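Ostap Horobets
April 2022

OK, I have been making sauerkraut all winter and I need to talk about it. Thread!

1/ You need cabbage and salt. Really, that's the whole shopping list! I use 20 grams of salt for every kilo of cabbage, weighed after the core comes out.

2/ Slice it thin, toss it with the salt, then squeeze it with your hands until there's a puddle in the bowl. My forearms were sore the first time (so worth it).

3/ Pack it down hard so the brine covers everything. I started in a crock back in November, but small batches in whatever you've got in the kitchen are great too.
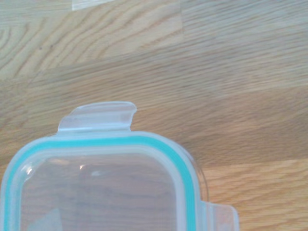

4/ Leave it on the cool side of the room. Mine goes sour slowly, and I start tasting on day 4. It's still crunchy and kind of salad-y then, and I love it on rye with butter.

5/ Bubbles are good! A cabbage smell is good! Fuzzy and pink is bad, throw that one out and start over.

6/ My longest batch went 33 days and wow. Deep, sharp, almost lemony. My aunt ate it straight from the bowl with a fork and asked for the rest to take home.

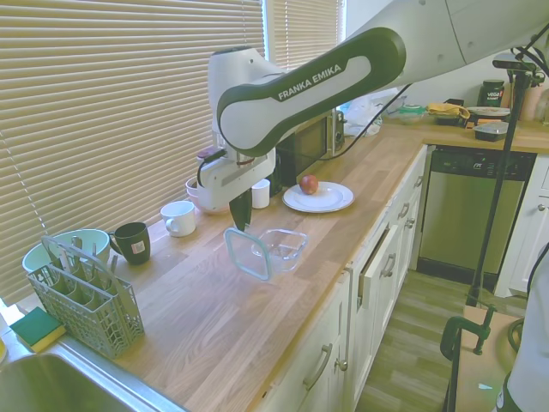
7/ Things I've added and would add again: caraway, grated carrot, juniper, a few cranberries. Apple is lovely too, but it goes soft fast, so eat that batch first.

8/ Please save the brine!! A spoonful in potato soup, or in salad dressing instead of vinegar. I drink it cold out of a shot glass and I'm not sorry.

9/ Next up is beet kvass, and then whole cabbage heads for stuffed rolls if I can find a bucket big enough. If your family has a way of doing those, tell me everything, I want all the details!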